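From: Reiko Hoshino
To: Gripper Evaluation list
Date: December 11, 2022
Subject: Re: Finger pads for the second comparison

Shinji Shibata wrote:
> The Gulari fingers arrived in June and have been used
> on one arm only. Before the group commits to them, could
> Wastlow confirm the grip force setting and the number of
> trials per object? Our earlier runs used 80 and I would
> prefer not to change that.

Dear Mr. Shibata,

Thank you for your message. The number of trials will remain at 80 per object for both finger types. The controller setting is 800 on the Gulari unit, and the same value will be entered for the Zudurley unit when it is mounted.
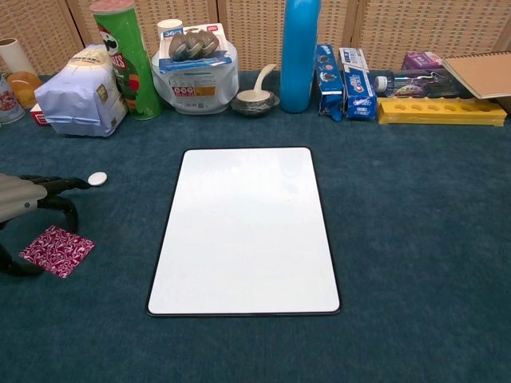

Thin, flat objects remain the principal concern. Ms. Hoxha has asked that they be scored separately from cans, bottles and cartons, as a single average would conceal the difference between the two designs. The ridged pads are to be inspected at the end of each session and replaced in pairs.

The log now holds 2,935 grasp attempts, of which 27 lack a controller time stamp. Those entries will be excluded from the comparison but kept in the archive.

Members who wish to propose a change to the object list are asked to write to Osamu Sasaki before the Zudurley runs begin.

Respectfully,
Reiko Hoshino
Wastlow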